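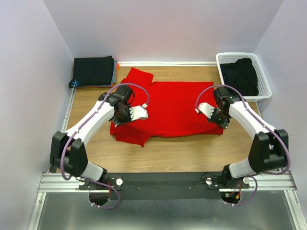

Quiénes somos

Adum. Taquillas, bancos de vestuario y cajoneras con cerradura para oficinas, talleres, colegios, gimnasios y quien haga falta. Fabricamos una parte, montamos todo y reparamos lo nuestro y lo de otros. Estamos en el polígono de Zikent, nave del fondo, la de la puerta verde. Si llega al almacén de neumáticos se ha pasado.

Somos 14 en plantilla. Taller, montaje, oficina. La página la escribimos entre pedido y pedido, así que disculpe si falta algo – llame y se lo contamos.

Cómo empezó

Harsh Mittal arreglaba cerraduras de archivadores. Iba de oficina en oficina con la caja de herramientas y una lata llena de llavines sueltos. Siempre lo mismo: el mueble bien, la cerradura muerta, la llave perdida desde hacía años y el cliente pensando en tirarlo todo. Cambiaba el bombín, dejaba dos llaves nuevas y a la siguiente.

En una de esas visitas, una clínica dental, conoció a Nisreen Sleiman, que entonces llevaba las compras de allí y estaba harta de unas taquillas de personal que no cerraban. Puertas descuadradas, bisagras de remache que no se podían cambiar. Harsh le dijo que aquello no tenía arreglo. Ella le preguntó cuánto costaría hacerlas bien. Él no lo sabía. Hicieron cuentas en el dorso de un albarán, que todavía está colgado en la oficina, y las cuentas estaban mal, pero las taquillas salieron y la clínica las sigue usando.

Un local pequeño primero, con una plegadora de segunda mano. Pintaban fuera. Luego la nave. La plegadora vieja sigue aquí, para piezas cortas va mejor que la nueva.

Qué hacemos

Taquillas metálicas para vestuario, de una, dos o más puertas por columna. Con patas, con zócalo o con banco incorporado. Techo inclinado si lo pide – en cocinas y laboratorios casi siempre lo piden, para que no se acumule polvo ni cajas encima.

Taquillas de oficina para puestos compartidos. Más bajas, con ranura para el correo y hueco para el portátil. Toma de corriente interior opcional. Para esto tenemos la serie Dinu, que es la que más sale ahora. Los frentes se piden en chapa pintada o en melamina.

Bancos. Sueltos, con perchero, dobles para el centro del vestuario. Estructura de tubo y listones.

Cajoneras rodantes con cierre centralizado. Serie Elness. Un cajón abierto bloquea los demás, así no vuelca. La hacemos con ruedas de freno delante. Sin asa, con tirador lateral, porque las asas se enganchan en los pantalones y nos lo decía todo el mundo.

Armarios altos de persiana, no los fabricamos. Los traemos y los montamos, con nuestra cerradura puesta para que vaya todo con la misma llave maestra.

Lo que no hacemos: cajas fuertes, armarios ignífugos, taquillas de consigna con pago. Para eso hay gente que sabe mas y le damos el teléfono.

Cerraduras y llaves

Empezamos por ahí y sigue siendo media casa. En el taller hay 196 códigos de llave en stock, nuestros y de fabricantes que ya cerraron. Mire el número grabado en el frontal del bombín, suele estar aunque esté pintado encima. Nos lo manda por correo o lo dicta por teléfono. Si lo tenemos, sale el mismo día.

Si no hay número, una foto de la cerradura y otra de la puerta abierta por dentro. Medimos el cuerpo, miramos la leva y casi siempre hay equivalente. Si no lo hay, se cambia la cerradura entera, que tampoco es un drama.

Tipos que montamos:
Llave plana con maestra
Portacandado, para que cada uno traiga el suyo
Combinación mecánica de cuatro ruedas, con llave de emergencia
Moneda retornable, sobre todo piscinas y gimnasios
Electrónica con teclado o tarjeta, a pilas

Con las electrónicas, una advertencia. Van muy bien, pero alguien del centro tiene que hacerse cargo de las pilas. Lo preguntamos antes de vender. Si no hay nadie, mejor las de combinación.

La llave maestra se entrega en sobre cerrado y con firma. No mandamos copias por petición verbal, aunque nos conozcamos de toda la vida. Hay quien se enfada.

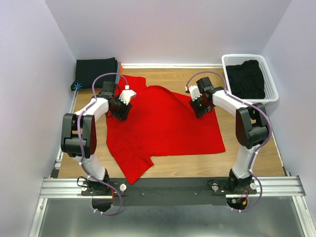
Una prenda roja sobre el tablero, entre los dos brazos robóticos.

Cómo trabajamos

Primero, medidas. Vamos nosotros si está cerca. Si no, nos manda un plano o un croquis a mano, vale cualquier cosa mientras salgan los enchufes, los rodapiés y hacia dónde abre la puerta. Lo de la puerta se olvida siempre.

Después, presupuesto. Por escrito, con el transporte y el montaje aparte para que se vea. La retirada de lo viejo también va en su línea. Si lo viejo se puede salvar se lo decimos, aunque perdamos la venta. Nisreen es muy pesada con esto.

Fabricación. Las medidas estándar salen antes. Los colores de carta también, los especiales hay que juntarlos con otra tanda de pintura y eso retrasa. Septiembre es nuestro peor mes: colegios, institutos, gimnasios, todos a la vez. Si puede pedir en primavera, pida en primavera.

Montaje. Va nuestra gente, no subcontratamos. Las columnas llegan ensambladas siempre que quepan por la escalera. Se nivelan, se atornillan entre sí y se anclan a pared. El anclaje no es opcional y no lo quitamos del presupuesto por mucho que se insista. Una fila de taquillas sin anclar con las puertas de arriba abiertas se viene adelante.

Al terminar se prueban todas las llaves, una por una, delante de quien nos reciba. Se numeran las puertas como quiera el cliente. Hubo un instituto que quiso nombres de ríos en vez de números y se hicieron los ríos.

Garantía y recambios

Garantía de 2 años en cuerpo, puertas y cerraduras. Golpes, no. Candados cortados, tampoco, y se nota cuando una puerta se ha abierto con una palanca.

Los recambios se piden sueltos: bisagras, levas, baldas, percheros, patas, pies niveladores, placas de número. No hay pedido mínimo. Mandamos una bisagra en un sobre si hace falta. Las bisagras de todas nuestras taquillas son atornilladas, desde el primer pedido. Era la queja de la clínica y se quedó como norma de la casa.

Puertas de recambio también, pero hay que decir el año o la serie. El troquel de ventilación cambió y las de antes llevan ranuras horizontales, las de ahora verticales. Si mezcla las dos en una fila se ve. Tenemos chapa cortada de las antiguas, no mucha.

El equipo

Harsh Mittal. Taller y cerraduras. Sigue haciendo él las llaves difíciles. Por la mañana coge el teléfono, por la tarde es mejor escribirle.

Nisreen Sleiman. Presupuestos, compras y todo lo que tenga que ver con plazos. Si le ha dicho una fecha, es esa.

En plegado y soldadura hay gente que lleva con nosotros desde el primer local. En montaje van por parejas, con furgoneta propia. En oficina, dos personas atienden pedidos, facturas y el correo general, y una de ellas habla también árabe y francés.

Cogemos alumnos en prácticas de soldadura y de administración. Pagadas. Escriban antes del verano, luego ya no hay sitio.

Materiales

Chapa de acero laminada en frío, pintura en polvo epoxi secada en horno. Para zonas húmedas, galvanizada antes de pintar, o puertas de fenólico si el vestuario es de piscina. Sale más caro. En una piscina cubierta la chapa normal se pica por abajo y hay que volver a empezar, así que allí no la ofrecemos.

Los listones de los bancos son de pino barnizado, y en duchas de resina. El embalaje es cartón y fleje, nos lo llevamos de vuelta despues del montaje. Los recortes de chapa van al chatarrero del mismo polígono.

Taquillas usadas

De vez en cuando retiramos filas enteras en buen estado. Se limpian, se les cambia la cerradura, se repintan si hace falta y se venden a precio de usado. No salen en el catálogo. Pregunte por teléfono qué hay, cambia cada semana. Suelen llevárselas asociaciones, clubes de barrio y talleres pequeños. Garantía sólo en la cerradura.

Visitas

La exposición está a la entrada de la nave. Hay una columna de cada tipo, la cajonera Elness con los cajones cargados para que vea cómo rueda, y un panel con todas las cerraduras montadas para probarlas. Traiga la suya si tiene una que no abre.

Abrimos a las ocho de la mañana. Al mediodía cerramos para comer y el almacén no atiende, la oficina a veces sí. Para recoger pedidos, por la puerta lateral, con el número de albarán. Furgoneta cabe, camión avise antes porque hay que mover los palés del patio.

Presupuestos por el formulario de contacto o por teléfono. Ponga el número de usuarios, si hay ducha al lado y la altura del techo. Si sólo necesita una llave, ponga LLAVE en el asunto y pasa directo al taller.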